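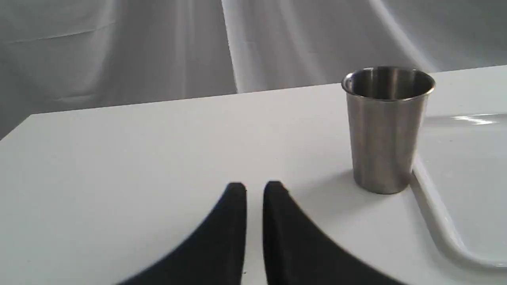 Lendeo is the kit we told you about in the spring application, the one that promises to get a small kitchen from bare table to working arm without hiring an integrator. We've now had it on the bench long enough for me to have opinions, and Firdevs asked me to write them down for you before the next payment is discussed. So! The setup stays as plain as I can make it: a white tabletop, cloth hung behind it, a steel tumbler and the white tray. I wanted the first round of trials to be boring, and I picked brushed steel early on purpose, as shiny things are where the last kit we reviewed (Plalter, from the winter report) gave us most of our grief.

Where we are with the money first, as I know that's what Hatice reads for. The arm and the gripper are both paid off. The software license is the part I'm least happy with. We were quoted for 11 months, and renewal is a separate conversation that Lendeo's sales people keep moving. Lachlan is chasing them. If it isn't settled by January I'd like to shift a bit of the travel line over to cover it, and I'll send a proper request if it comes to that.

Now the fun part. We're working through the 30 tasks on the list you approved, all of them things a person does at a sauce or dressing station: pick up a cup, set it down next to a tray, move a bottle, and so on. The single-object tasks are finished and written up. The two-object ones are what we're on now, and they're a good deal slower to get through. Ebere has been running them mostly in the mornings and keeps a paper notebook next to the logging software, which has saved us twice when a session didn't upload. 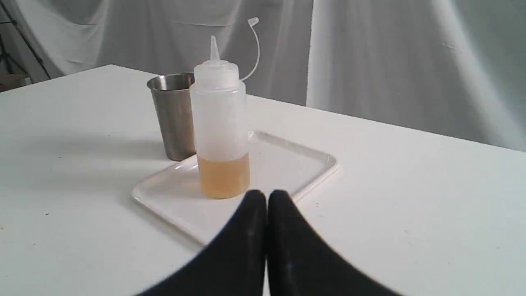

Squeeze bottle on the tray, with the steel cup behind it, from the gripper's side.

I fought a little for the squeeze bottle and I'm glad I did. It's frosted plastic, it has that long thin nozzle, and the tip cap sits on a curly strap that sticks out wherever it pleases. The kit's guide suggests starting with solid boxes, and fine, boxes are easy, but no kitchen I've ever visited keeps its dressing in a box. We keep a little liquid in the bottom too – an empty bottle and a part-filled one don't handle alike, and I'd rather learn about it now than at the Biveretti pilot.

The guide itself deserves a word. The hardware chapters are excellent, with clear drawings and every screw accounted for. The chapter on teaching a new task reads like it was translated in a hurry, and Elie ended up rewriting it for us as a four-page handout. He's happy for you to have it if any of your other grantees are looking at the same kit.

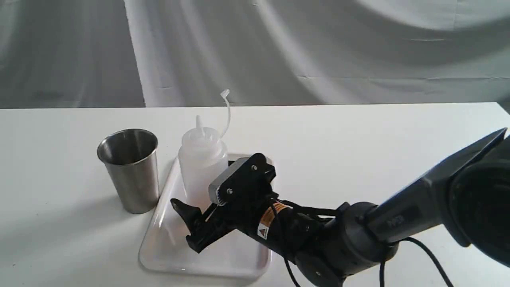 Support has been mixed as well. Their first reply usually comes the same day and it's friendly, but the second one can take ages, and it's normally the second one you need. We asked about limiting grip force on soft containers and got three different answers from three people. We're going with the most cautious one for now, and I've noted it in the log so the results can be compared fairly later.

What's next: finish the two-object tasks, then start the long repeat runs. The plan calls for 300 repeats on each of the chosen tasks, and I'm hoping for up to 1000 on the plain cup pick, if the bench time holds out. After that we do the same set on the Kjærgaard unit so that you get a real side-by-side, and Lachlan has already cleared the space for it.

Two things I need from you. Please confirm whether the comparison report should include prices, as the Kjærgaard people are a bit touchy on the subject. And could someone let Ebere know who is coming to the site visit? She'd like to have the safety forms filled in beforehand. Everything else can wait for our call.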